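Forum > Small business > Premises and rent

Service charge went up mid-lease, do I have to pay?

hanell_repairs
I rent a small unit for computer repairs, 3 year lease, 2 years in. The agent, Coltasero, has sent a bill for an extra 899 for "shared areas". Nothing was said when I signed. Due 20th May.

younis
Read the lease first. If there's a service charge clause with no cap, you owe it, whatever was said out loud.

Pornthip S
Disagree. They still have to show what it was spent on. Ask for the invoices in writing and pay nothing until they come.

younis
Withholding can put you in breach. Pay it, mark it as paid under protest, then argue.

hanell_repairs
There is a clause — one line, no cap. It says "reasonable costs". The letter has no breakdown at all. Last January it was nil.

dulia
Is yours one of the units with the ribbed metal panels? We had a bill for 1000 for cladding on ours and got part of it back.

hanell_repairs
Slatted panels, yes. 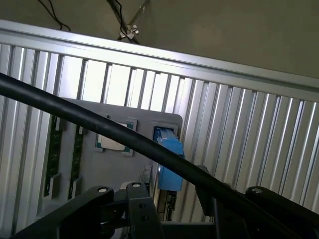 The panelling and top rail, with a board and chip in front

dulia
Similar to ours. Ask whether panels are in the bill.

Ye-rin Kwak
Check the deadline for disputing as well. Mine was in the back pages of the lease.

hanell_repairs
Found it, 2 months. Writing to them tonight.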